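Brollevley notebook, p. 364
August, started 9:40 am
In: me, Rizwan, Celeste until lunch. Wim put his head in twice, once for the stapler.

Closure practice, continued. The plan was one tidy line of stitches and an early finish. I write that plan at the top of most pages.

Thread is the dark stuff again, from the Symonenko box. I asked for dark and got dark, so credit to Annelies, who does the ordering and who last month got us a pale one that disappeared the second it touched the tissue. Cut to 80 mm per single stitch, which Celeste says is stingy and Rizwan says is lavish. It's staying at 80.

First knots went in before coffee. Tails trimmed short. The loose thread has a talent for lying exactly where the next bite needs to go, so for the rest of the morning the rule is to move the slack first and then look for your entry point. I have written this rule down before, see the inside cover.

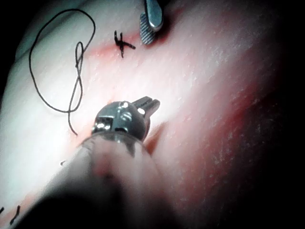
Why trim the tails short if there's a risk of the knot slipping?
Long tails get caught up in the next stitch, and in practice that has wrecked more of our knots than slipping has. Leave enough to grab, no more, and put the extra throw on if you're nervous. (Roos asked this, and will ask again, so it's going on the page.)

Note on tension. Rizwan pulls as if he's doing up a boot. The edges bunch and you get a little ridge that looks very secure and is no use to anyone. Celeste goes the other way and her first throw relaxes while she's setting up the second. I'm in the middle, by which I mean I do both, depending on the stitch. What helped was stopping after the first throw and looking at the edges before committing. They should meet. They don't need to be introduced by force.

Bite depth still uneven on my side. If one side is deeper than the other the edges sit at different heights, like bad floor tiles, and no amount of tugging afterward will level them. Cut it out and go again. I went again.

Handing the thread across over the wound is still the slow part. Grab it too far from the end and there's a floppy bit that curls back under; grab it too close and there's nothing for the other side to take.

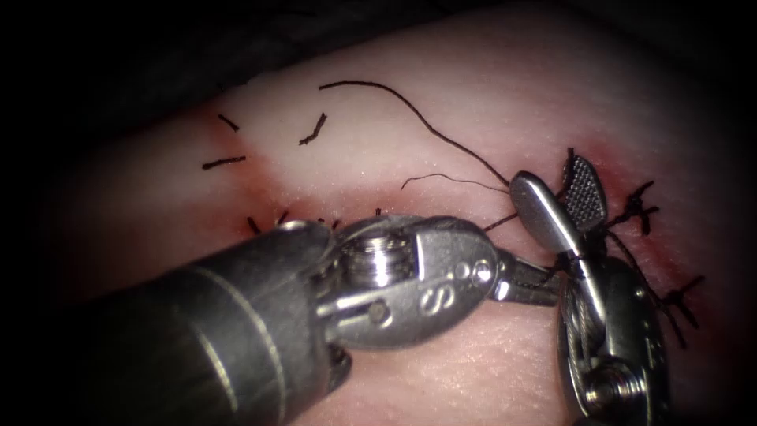
Rizwan's fix is to take it a bit further back than feels natural and keep it low over the line, so there's less of a swing. I tried it and hated it and got the next three knots down flat, so I've said nothing to him and am recording it here, where he won't look.

Colour of the thread on stained areas: harder to follow than on clean tissue, dark or no dark. Start from the clean side when there's a choice.

Stock check while Celeste was on the phone: 88 needles in the drawer, 4 packets of thread. The label on the drawer says Dinine, who haven't supplied us in ages. Wim says he'll redo the labels. Wim said that in the autumn.

Also, someone please decide where the grey quilted cover lives when it isn't out. It has been behind the door, over a chair and once in Wim's car. And a wrinkle in it is a wrinkle under whatever you set down on it, so pull it flat first.

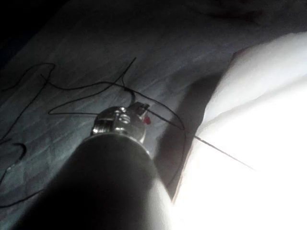

For next time
Same thread, same length, argue later.
Flat knots only count if the edges still meet, Rizwan.
Ask Emwood whether the order went in or whether we only talked about it.
Roos wants a turn. Give her a fresh line and keep the commentary down.
Stopped 3:20 pm.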